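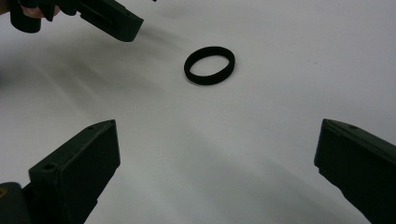

A black ring on a white tabletop.

I've had a brokerage account for six years and I've moved it exactly once, which was last month, and I would like my evenings back.

The old place was Cheng. I picked Cheng for the reason most people pick a broker, meaning a coworker already had an account there and got a small bonus for dragging me in. Leonor got her bonus. I got an app that logged me out every time I looked at another app, and a monthly statement laid out like a ransom note. For years this was fine. I buy the same two index funds on payday and I don't look at them again unless the news tells me to panic, at which point I look at them and do nothing, having already paid for the lesson on that one.

Then in June Cheng sent a cheerful message about an "enhanced fee experience." The enhancement was an inactivity charge. Buying something every month, I had assumed I was active. I was not. Activity was defined on page four of the attachment, and it meant placing at least 10 trades a quarter. I place six. So the fee was for people who don't trade enough, the very behavior recommended to me in Cheng's own beginner videos, presented by a man in a vest.

I called to complain and got Hiếu, who was kind about it and had obviously been kind about it all day. He said the fee would be waived if I kept 4,000 dollars in uninvested cash in the account. I asked what interest the cash would earn. There was a pause with some typing in it, and then he read me a number so small that he read it twice in case I'd missed it.

So I went to Zomora. My sister-in-law Rosalinda uses them and has never once mentioned it, and I can't think of a better recommendation for a financial company.

Opening the account took a quarter of an hour. I answered the usual questions about my experience and goals. One screen wanted to know how I would feel if my portfolio dropped by a fifth, and the choices ran from "very uncomfortable" to "I would see this as an opportunity." I have met the second person at parties. I picked something in the middle and was declared Moderate.

The transfer was another matter. In theory the new broker asks the old broker for your stuff and the old broker sends it over, shares and all, with nothing sold along the way. You fill in one form. The form wants your name exactly as it appears at the other end, and at the other end I turned out to be missing my middle initial. Rejected. I added the initial at Cheng, for which they needed a copy of my license, which has the initial but also has my last address. Rejected again, this time by a different department. I updated the address. By now I had spoken to Hiếu twice more and we were asking after each other's weekends.

The third try went through on a Tuesday, and for four business days my investments did not exist. Cheng showed a zero. Zomora showed a zero with a little spinning circle next to it. I knew perfectly well this was normal. I'd read three separate pages saying it was normal. I checked at breakfast, at lunch, and once at a red light, and I'd like it noted that this is the same person who was rated Moderate.

Everything landed in the end except the fractional shares. If you own 41 and a bit of something, the 41 can travel, and the bit gets sold and turned into cash. I hadn't known that, and it does count as a sale for taxes, so there will be a form next year about my gain of a few dollars. Cheng also took a 75 dollar fee for closing the account. Zomora will pay that back if you send them the statement showing it and your transfer was over 2,000 dollars. I sent the statement. They've asked for a clearer copy. I refer you to my earlier remark about ransom notes.

A few things I'd do differently, if you're thinking of moving yours. Check that your name and address match at both ends before you touch anything. Download every old statement and tax form while you still have a login, and get the purchase prices for whatever you own, as mine showed up at Zomora a full week after the shares did. Turn off automatic purchases first. I forgot, and Cheng bought me 200 dollars of index fund in the middle of the move, which then had to come across separately, like a kid who missed the bus.

The leftover dividend is still at Cheng. It's for $3.18 and there's a form for it.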